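About the Serkby Robot Club

We are an after-school robotics club at Serkby, open to anyone in the upper years who can put up with things not working. There are 17 members this year. We meet in the old drawing room on the second floor, from half past three until the building closes.

You may have read that school robotics clubs turn out the engineers of tomorrow. We can't promise that. Some of our members will study engineering and would have done so anyway. Some come for the company and the biscuits, and they tend to be good at wiring.

The main project is called Fadum. The aim is to get a pair of robot arms to handle the ordinary things people leave on a desk, such as a mouse, a lamp or a laptop. It sounds easy. Before we started, one member guessed we would be done by March, and did not say which March.
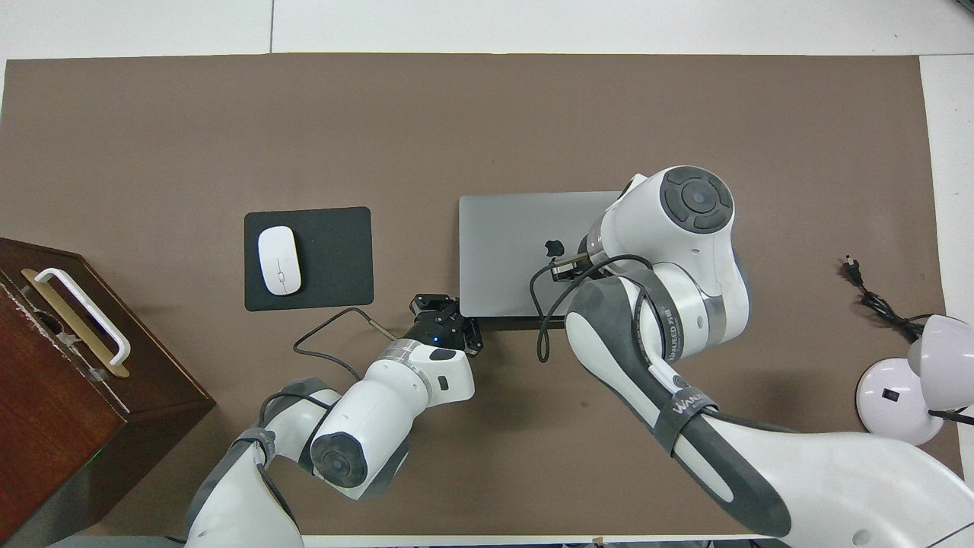
Our log for last year has 367 attempts in it. We marked 145 as a success, and we argued over a fair number of those. Does it count if the arm does the job but takes four minutes over it? We decided that it does, and not everyone is happy. When a firm shows you a film of a robot tidying a kitchen, our members are taught to ask how many goes it took and who picked up the cups.

We also enter the Zeman Cup, a regional contest for school teams. We came ninth two years ago and eleventh last year. The judges give a lot of marks for the poster, and we have told them what we think of that.

Trorker, a local machine shop, lets us use its offcuts and its pillar drill. It does not put its name on our shirts, mainly as we have no shirts.

New members are welcome at the start of any term. You don't need to know how to code. You will be asked to read the safety sheet, learn where the stop button is and keep the log properly, including the bad days. If you want quick results, the chess club meets next door.

Club room: extension 3177, after half past three.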